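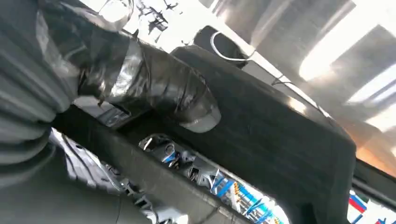

Posted by T. Jansen

How to Re-Seal a Drafty Exterior Door

A door that whistles in January usually needs new weatherstripping and a new sweep along the bottom. Both are cheap parts. The work takes an afternoon the first time and much less the second.

These instructions are for a hinged wood or steel door that swings inward, in a wood frame. Sliding doors use different seals and I don't cover them.

What you need

Foam or rubber weatherstripping for the two sides and the top
A door sweep as wide as the door
Tape measure
Screwdriver and drill
Utility knife and scissors
Fine-tooth hacksaw if the sweep is aluminum
Putty knife
Rubbing alcohol and a rag
A dollar bill or a strip of paper

Find the leak first

Close the door on the strip of paper and pull. If it slides out with no drag, the seal is not touching the door at that spot. Work your way up one side, across the top and down the other, and mark each loose spot on the frame with a bit of painter's tape. Do this before you buy anything. On my back door the hinge side was fine and I only replaced the latch side and the top.

For the bottom, wait until dark, turn off the lights inside and have someone shine a flashlight along the threshold from the porch. Any light you see is a gap.

Check the hinges too. If the gap between door and frame is wide at the top of the latch side and tight at the bottom, the door is sagging. Tighten the screws in the top hinge. If one just spins, replace it with a 3-inch screw that reaches the stud behind the frame. Sometimes that fixes the draft by itself.

Remove the old seal

Foam with an adhesive back peels off by hand, mostly. What stays behind comes off with the putty knife held flat. Go slowly on painted wood. Wipe the whole strip with rubbing alcohol and let it dry for 30 minutes. New foam will not hold on old glue or dust.

The other common kind is a vinyl-covered foam bulb with a fin that pushes into a slot cut in the frame. Pull it straight out, starting at the top corner. Keep one piece so you can match it at the store. The fins come in different sizes and the wrong one falls out within a week.

Put in the new weatherstripping

Start with the top piece. Measure the frame, not the old seal, which may have shrunk. Cut square with scissors for foam or a utility knife for the bulb type. Press it in place without stretching it. Stretched foam pulls back and leaves a gap in the corner.

Do the latch side next, then the hinge side. The side pieces should butt up tight under the top piece. On the hinge side the door squeezes the seal as it closes, and on the latch side it presses straight against it, so thick foam that works on one may bind on the other. Close the door after each piece. If you have to lean on it to get it latched, the foam is too thick.

Fit the sweep

Measure the door at the bottom with it closed, stop to stop, and subtract 1/8 inch. Mark the sweep and cut it. Cut the metal with the hacksaw first, then trim the rubber with the knife.

Hold the sweep against the inside face of the door so the rubber just touches the threshold. Mark the screw holes at the middle of the slots, which leaves room to adjust up or down later. Drill pilot holes, drive the screws until snug, and open and close the door a few times. The rubber should drag lightly. Raise the sweep a little if it folds under, then tighten all the screws.

Test it again

Repeat the paper test at every spot you marked. It should drag the whole way around. New foam is stiff and takes up to 20 days to settle, so a door that closes a bit hard at first will loosen up – give it that long before you start moving the strike plate.

I look mine over every June, when the paint is dry and the door can stand open while I work.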